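노란 블록의 저녁

그렌로 중학교 로봇반은 본관 뒤편, 예전에 재봉실로 쓰던 방에서 모였다. 벽에는 아직 실패를 걸어 두던 못이 줄줄이 박혀 있었고, 우리는 거기에 가방이며 우산이며 젖은 양말까지 걸어 두곤 했다. 내가 그 반에 들어간 것은 로봇을 좋아해서가 아니라 그 방에 전기 난로가 있다는 소문 때문이었는데, 정작 들어가 보니 난로는 고장 난 지 오래였고 그 대신 바커르 선생님이 계셨다. 마르턴 바커르. 키가 문틀에 닿을 듯해서 늘 고개를 조금 숙이고 들어오셨고, 우리말을 참 정성스럽게, 한 음절씩 밥알 세듯이 하시던 분이다.

그해 우리 반의 목표는 된메즈배 대회였다. 예선은 전부 컴퓨터 안에서 치렀다. 플롤리아라는 모의실험 프로그램에 베마라는 이름의 팔을 세워 놓고, 말로 된 지시문을 하나 주면 팔이 그대로 블록을 옮기게 하는 것이 과제였다. 지시문은 대회 당일에야 나오기 때문에 우리는 나올 법한 문장을 죄다 적어 놓고 하나씩 연습했다. 노란 블록을 빨간 블록 위에 올려라, 파란 블록을 초록 블록 옆에 놓아라, 뭐 그런 것들이다. 문장으로 쓰면 동생도 할 수 있을 것 같은 일인데, 팔한테 시키면 온 반이 저녁을 굶게 되는 일이었다.

짝은 제비로 정했고 나는 쉬밤 파타크와 한 조가 되었다. 쉬밤은 코드를 쓸 때 입술을 달싹이며 한 줄 한 줄 소리 없이 읽는 아이였다. 나는 그 애가 무서웠다. 나보다 한 학년 아래인데도 모르는 것을 모른다고 말하는 데에 조금도 거리낌이 없었고, 그렇게 말한 다음 날이면 꼭 알아 가지고 왔다. 나는 반대로 모르는 것을 아는 척하는 데에 재주가 있어서, 처음 2주 동안은 고개를 끄덕이는 일만 열심히 했다.

"누나, 지금 그거 알아듣고 끄덕이는 거예요?"

"그럼."

"그럼 왜 손목이 먼저 돌아야 돼요?"

나는 창밖을 보았다. 운동장에는 비가 오고 있었다.

"손목이…… 준비를 해야 되니까."

쉬밤은 한참 생각하더니 그 말을 주석으로 적어 넣었다. '손목이 준비를 해야 됨.' 그 주석은 마지막 판까지 지워지지 않고 남았고, 내가 그 조에 기여한 첫 문장이 되었다.

화면 속의 방은 언제 들어가도 환했다. 밤이고 낮이고 벽이 하얗고, 탁자 하나에 팔 하나, 블록 네 개가 전부였다. 나는 저녁마다 그 방을 하도 들여다봐서 나중에는 우리 집 부엌보다 그쪽 탁자가 더 눈에 익을 지경이었다. 뒷벽에는 콘센트같이 생긴 조그만 것까지 붙어 있었는데, 대체 누가 저런 것까지 만들어 넣었을까, 그 사람은 퇴근을 제때 했을까, 그런 생각을 하며 다음 시도를 눌렀다.

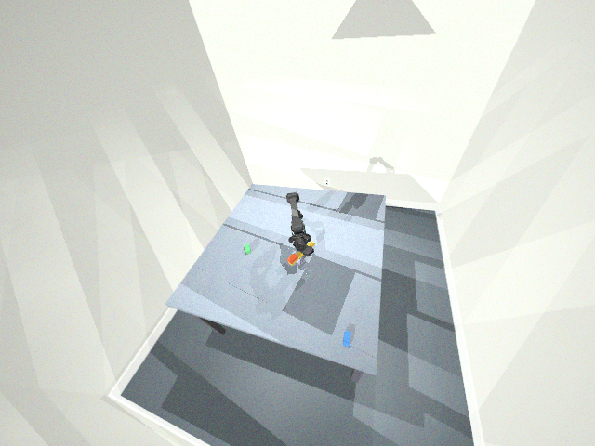 바커르 선생님은 우리가 무엇을 하든 좀처럼 손을 대지 않으셨다. 의자를 거꾸로 돌려 앉아 등받이에 턱을 얹고, 보온병 뚜껑에 따른 보리차를 조금씩 드시면서 그냥 보고 계셨다. 보리차는 사모님이 끓여 주신 것이라고 했다. 네덜란드에 사실 때는 그런 것을 왜 마시는지 몰랐는데 이제는 그것 없이는 오후를 못 넘기겠다고, 선생님은 그 이야기를 한 달에 한 번쯤은 꼭 하셨고 우리는 그때마다 처음 듣는 것처럼 들었다.

"몇 번째인가요?"

선생님이 물으시면 쉬밤이 공책을 펴서 읽었다. 쉬밤은 모든 시도를 공책에 적었다. 번호를 매기고, 성공이면 동그라미, 실패면 왜 실패했는지를 한 줄로. 밀었음. 넘었음. 너무 일찍 놓음. 다른 색으로 감. 프로그램이 기록을 다 남겨 주는데 왜 손으로 적느냐고 내가 물었더니 쉬밤은 손으로 적어야 화가 난다고 했다. 화가 나야 고치고 싶어진다고. 나는 화가 나면 매점에 가고 싶어지는 사람이라 그 말을 오래 곱씹었다.

그날은 6월이었고 제출까지 하루가 남아 있었다. 공책의 번호는 127이었다. 그것도 규칙을 새로 짠 뒤부터 다시 센 것이고, 학기 초부터 다 합치면 1,008번이라고 쉬밤이 말했다. 다른 조들은 벌써 결과를 올리고 돌아갔고, 재봉실에는 우리 둘과 선생님, 그리고 형광등 소리만 남았다. 어머니께는 30분만 더 있다 가겠다고 전화를 드렸다. 그 전화를 두 번째 드릴 때는 어머니가 아무 말씀도 안 하시고 국 끓는 소리만 들려주셨다.

우리가 걸려 있던 곳은 노란 블록이었다. 빨간 것도 파란 것도 초록 것도 곧잘 집는데 노란 것만은 열 번에 네다섯 번을 놓쳤다. 나는 노란색이 미워지기 시작했다. 집에 노란 우산이 있었는데 그 무렵에는 비를 맞고 다녔다.

"색 문제예요." 쉬밤이 말했다. "색을 찾는 데서 틀리는 거예요."

"힘 문제 아닐까? 살살 잡아서 빠지는 거."

"누나 그거 근거 있어요?"

없었다. 없었지만 그날은 이상하게도 고개를 끄덕이고 싶지가 않았다. 나는 집게 쪽 시점을 열어 보자고 했다. 우리는 늘 방 전체가 보이는 시점으로만 연습했다. 그쪽이 보기에 시원했고, 집게 쪽 화면은 너무 가까워서 뭐가 뭔지 알 수 없다고 첫날부터 둘이서 접어 둔 터였다.

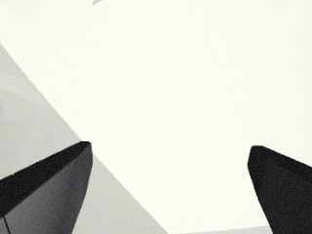

나는 어려서부터 무엇을 가까이서 보는 것을 싫어했다. 할머니가 바늘귀에 실을 꿰어 달라고 하시면 눈을 반쯤 감고 손으로만 더듬다가 꾸중을 듣곤 했는데, 할머니는 그럴 때마다 눈을 뜨고 해야 늦어도 꿰어진다고 하셨다. 그 말씀이 하필 옛날 재봉실에서 떠올랐으니 우스운 일이다. 화면에는 시커먼 손가락 두 개가 양쪽 아래에서 올라와 있고, 그 사이는 그저 허옇기만 했다. 블록은 없었다. 손가락은 넓게 벌어진 채 아무것도 물지 않았고, 왼쪽 손가락 뒤로 흐린 회색 자리가 비스듬히 깔려 있을 뿐이었다. 쉬밤이 화면에 코가 닿을 만큼 다가앉았다.

"뭘 잡으려고 한 거예요, 이게?"

"글쎄, 노란 게 없네."

"없는 데로 갔네요."

우리는 한 장면씩 앞으로 돌렸다가 다시 뒤로 돌렸다. 돌리면서 나는 입으로 숫자를 셌고 쉬밤은 입술을 달싹였다. 그러다 둘이 동시에 손을 멈췄는데, 지금도 나는 그때 누가 먼저였는지를 두고 쉬밤과 다툰다. 쉬밤이 공책을 앞으로 넘기더니 노란 블록 줄만 골라 손가락으로 짚어 내려갔다. 실패한 줄은 모두 바로 앞에 빨간 블록을 옮긴 줄 다음에 있었다. 빨간 것을 내려놓고 나서 팔이 제자리로 돌아오기도 전에 다음 자리를 재고 있었던 것이다. 노란색은 아무 죄가 없었다. 우리가 연습 순서를 늘 빨강, 노랑으로 적어 둔 탓에 노란 것이 매번 덤터기를 쓴 것뿐이었다.

"손목이 준비를 해야 되는데." 쉬밤이 천천히 말했다. "준비를 안 하고 간 거네요."

그 애가 나를 쳐다보는데 나는 그만 얼굴이 뜨거워졌다. 그건 내가 아무렇게나 한 말이라고, 그날 비가 오길래 창밖을 보다가 나온 말이라고 털어놓을까 하다가, 털어놓았다. 쉬밤은 알고 있었다고 했다.

"알면서 왜 적었어?"

"누나가 처음으로 한 말이라서요."

고치는 데는 얼마 걸리지 않았다. 팔이 제자리에 멈춘 것을 확인한 다음에야 자리를 재게 하는 줄을 넣었고, 쉬밤이 그 줄 위에 원래 있던 주석을 옮겨다 붙였다. 그러고는 다음 시도를 누르라고 나에게 양보했다. 나는 손을 치마에 한 번 닦고 눌렀다. 바커르 선생님은 보리차를 따르다 말고 보온병을 든 채로 서 계셨다. 팔이 움직이는 동안 우리 셋은 정말이지 숨도 안 쉬었던 것 같은데, 노란 블록이 빨간 블록 위에 얹히자 선생님이 먼저 후우 하고 숨을 내쉬셨고, 그 바람에 보리차가 자판에 튀어 나는 휴지를 찾으러 온 방을 뛰어다녀야 했다.

"한 번 더 해 보세요." 자판을 다 닦고 나서 선생님이 말씀하셨다. "한 번은 운도 합니다."

우리는 한 번 더 했고, 또 한 번 더 했다. 쉬밤은 동그라미를 그릴 때마다 먼젓것보다 조금씩 크게 그렸다. 어느 줄에서는 동그라미가 칸을 넘어 아래 줄까지 내려갔다. 그러다 한 번은 파란 블록을 툭 쳐서 넘어뜨렸는데, 쉬밤은 그것도 빠짐없이 적었다. 밀었음. 그리고 이번에는 화가 안 난다고, 큰일이라고 했다.

제출 화면에는 조 이름을 적는 칸이 있었다. 학기 내내 정하지 않고 미뤄 둔 것이어서 우리는 거기서 또 한참을 보냈다. 쉬밤은 번호면 된다고 했고 나는 그래도 이름은 있어야 한다고 했다. 선생님께 여쭈었더니 턱을 만지며 고민하시다가 '보리차'를 추천하셨다. 그래서 우리 조는 보리차가 되었다. 제출 확인서에는 조 이름 보리차, 날짜 2022-06-11이라고 찍혔고, 쉬밤은 그것을 인쇄해서 공책 맨 뒷장에 풀로 붙였다.

된메즈배 본선 이야기는 다음에 하겠다. 거기서는 지시문이 생각지도 못한 문장으로 나왔고, 선생님은 문틀에 이마를 찧으셨고, 쉬밤은 태어나서 처음으로 모르는 것을 아는 척했다. 아무튼 그날 저녁에는 셋이서 가방을 못에서 내리고, 불을 끄고, 선생님이 열쇠를 어느 주머니에 넣었는지 몰라 복도에서 다시 한참을 서 있었다. 나는 집에 가서 다 식은 국을 데워 먹었다. 어머니가 맞은편에 앉아 무슨 좋은 일이 있었느냐고 물으시기에 노란 블록을 빨간 블록 위에 올렸다고 말씀드렸더니, 어머니는 잠시 나를 보시다가 밥을 한 주걱 더 얹어 주셨다.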